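Is a gripper kit worth it for a small wood shop, or am I paying for a demo?

Pushpa Thakur
We do sanding and finishing at Wavuvwood, 3 people on the floor. A rep from Clunance wants to sell us a gripper kit for 2,584 dollars, arm not included. He says it pays for itself in 21 weeks. I asked how he got that number and he sent me the brochure again. Our parts are flat pale boards, mostly shelf blanks. Has anyone bought one of these and still liked it a year later? What did the quote leave out?

Plekutport
Depends on your volume. We have one and it's fine. Get the training.

Nisha Awasthi
I'd throw out the 21 weeks. Ask him what cycle time he assumed, how many hours a day, and who clears the jams. If he can't tell you, he copied it from somebody else's quote.

What got left out of ours: spare fingertips at 174 dollars a set, the mounting plate, a guard, and the time of whoever rewrites the program whenever a part changes size. We bought through Upadhyay and the fingertips weren't even on the first page. I'd also want the warranty terms before the price, and in writing whether fingertips count as "wear items." Ours did.

Then there's the flat board problem. Two fingers need something to close on. A blank lying flat on a bench doesn't give them much unless an edge is raised or hangs over, so you may end up paying for a fixture, or find out you wanted suction cups all along. Make him run YOUR boards, at your bench height, for a full shift. Ten good picks with his own sample block prove nothing. And check the finished faces afterward under a low light, because hard fingertips and clear coat worry me.

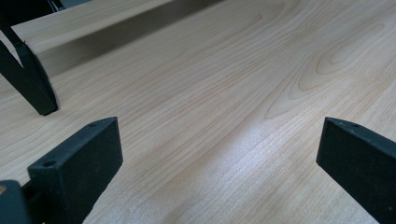

Fingers open over pale wood, raised board at the back.

If he won't leave a kit with you for a trial, keep your money. I'd put the same cash into a better infeed table first and look again next November.

Contact us | Copyright 2022 | Back to top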